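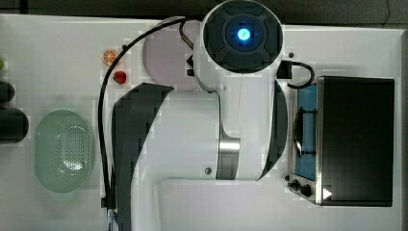
3.2 Le pressing après perte de balle chez les équipes en mauvais début de saison

L'un des résultats les plus réjouissants de notre travail concerne les premières secondes qui suivent la perte du ballon. Nous nous attendions à retrouver ce que décrivent volontiers les entraîneurs : une équipe qui enchaîne les défaites recule, se regroupe devant sa surface et laisse l'adversaire construire. Les données de la saison étudiée racontent une histoire bien plus riche ! Sur les 341 séquences de perte retenues dans le camp adverse, 305 sont suivies d'au moins une tentative de récupération immédiate, y compris chez les clubs qui n'avaient encore gagné aucun match au moment de la rencontre.

Le codage a été réalisé à partir des retransmissions complètes, par deux observateurs travaillant séparément (Satish Hegde et Leen Abou Jaoude). Une séquence commence à l'instant où le porteur perd le contrôle du ballon et s'achève à la première sortie, au premier arrêt de jeu ou à la première passe adverse franchissant la ligne médiane. Les touches et les coups francs joués rapidement ont été écartés, de même que les matchs terminés en infériorité numérique. Les désaccords portaient surtout sur la notion de « tentative » : un attaquant qui trottine vers le défenseur central presse-t-il vraiment ? Nous avons fini par exiger une accélération nette vers le porteur ou vers la ligne de passe la plus proche, et tout a été recodé avec cette règle.

La différence entre équipes en confiance et équipes en difficulté se loge donc ailleurs, dans la coordination. Le premier joueur part presque toujours. C'est le deuxième qui hésite, souvent un milieu relayeur, et ce temps d'hésitation suffit à ouvrir l'intérieur du jeu. Le cas de Grilovard est passionnant à cet égard : son avant-centre déclenche très tôt, parfois seul face à trois adversaires, tandis que le bloc reste à mi-distance, ni haut ni bas. Cemmont, avec un bilan comparable après les premières journées, attend une seconde de plus mais part à trois. Les deux clubs perdaient alors leurs matchs sur des scores serrés, et pourtant leur manière de défendre en avançant n'a presque rien en commun.

Nous avons aussi voulu savoir ce que devenait ce comportement une fois le premier but encaissé. La réponse dépend fortement du moment. Après un but concédé en première période, les équipes en difficulté continuent à presser, quelquefois avec plus d'ardeur qu'avant. Après la pause, le premier déclenchement se maintient, mais l'accompagnement s'effiloche, surtout sur le côté opposé au ballon. Fatima Chauke avait observé quelque chose de semblable dans le football de jeunes, et nous sommes heureux de pouvoir prolonger son intuition sur des effectifs professionnels. La fatigue explique sans doute une partie du phénomène ; l'entrée de remplaçants offensifs, moins habitués aux repères collectifs, nous paraît une piste tout aussi belle à creuser.

Les entretiens menés en mai éclairent ces chiffres d'une lumière précieuse. Dix-huit joueurs ont accepté de revoir avec Zodwa Potgieter leurs propres séquences, certains jusqu'à tard le soir (qu'ils en soient ici remerciés). Un milieu d'Amaral résume la situation d'une phrase : « Je vois qu'il part, je sais que je dois y aller, et je regarde quand même derrière moi. » Ce regard vers l'arrière, nous l'avons ensuite cherché à l'écran, et il revient avec une régularité étonnante dès que l'équipe est menée. Aucun de nos codes initiaux ne le prévoyait.

Il faut rester prudent sur la portée de ces observations. Les plans de retransmission ne montrent pas toujours la ligne défensive, et les séquences interrompues par un ralenti ont dû être abandonnées. Les écarts entre clubs reposent parfois sur un petit nombre de pertes, en particulier pour Amaral, dont le jeu long limite mécaniquement les situations étudiées. La section 3.3 reprend donc l'analyse à l'échelle du match, avec la position moyenne du bloc comme variable de contrôle.

Figure 4. Bras robotisé blanc à caches gris foncé, vu du dessus, voyant bleu allumé.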